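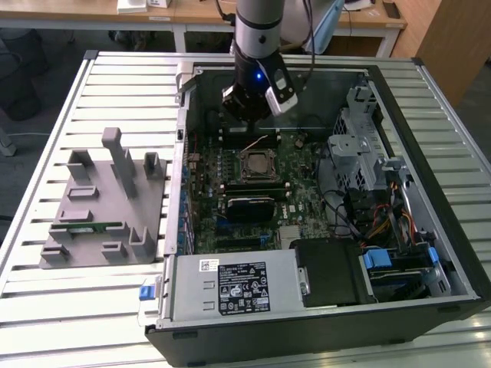
Speaker notes: Keeping old payroll records readable
Fairweather records workshop, afternoon session
Revised Mar 31, 2019

Slide 1. Title
Wait for the doors to close. Give the session length (33 minutes, questions after). Handout is the retention table only; the slides will go on the Mudum page.

Slide 2. Scope
This talk covers payroll and timesheet records held past their active life. It does not cover email or medical files. Retention periods differ by state and by contract, so treat every period shown as local to the Sturnbridge office.

Slide 3. The Sturnbridge holdings
755 boxes of paper, plus the exports from two retired payroll systems. The older system, Allora, wrote fixed-width text with no header row. The field layout was kept in a binder, and the binder was filed with the 1990s tax forms. Pause here. Most of the room will have a binder like it.

Slide 4. What "readable" means
Three tests. The file opens. The fields can be told apart. The values mean what they meant when they were written. Most audits stop at the first test. Pay code 15 is the case to use: overtime until a contract change, then shift premium, same code, same column. A file can pass the first two tests and still give a wrong pension figure.

Slide 5. Layout documents
Store the layout in the same folder as the data, as plain text. Include field name, start position, length, type, and the dates between which each code was valid. If a code changed meaning, give it two rows. Do not correct the old data to match the new code — record the change and leave the values alone.

Slide 6. Checksums
Compute at the time of transfer and store the list apart from the files. Recheck every October. A mismatch means the file changed; it does not say which copy is right, so keep at least three. Skip the comparison of algorithms unless asked.

Slide 7. Sampling
For each export, pull 500 rows and compare them with the paper registers. Choose rows by random number, then add the first and last row of each pay year by hand. Year boundaries are where most of our errors were found: truncated totals, duplicate final periods, and one year sorted by surname.

Slide 8. Disposal
Paper may go only after the sample has passed and the sign-off sheet is complete. Log the box number, date range, and method. Shredding certificates are records too, with their own retention period. Expect a question on this.

Slide 9. Open items
Two-digit years before the Allora upgrade. Negative amounts stored with a trailing sign. Employee numbers reused after a gap in service — no fix yet, only a flag in the index.

Leave slide 9 up during questions. If time is short, drop slide 6 and refer to the handout for the October schedule.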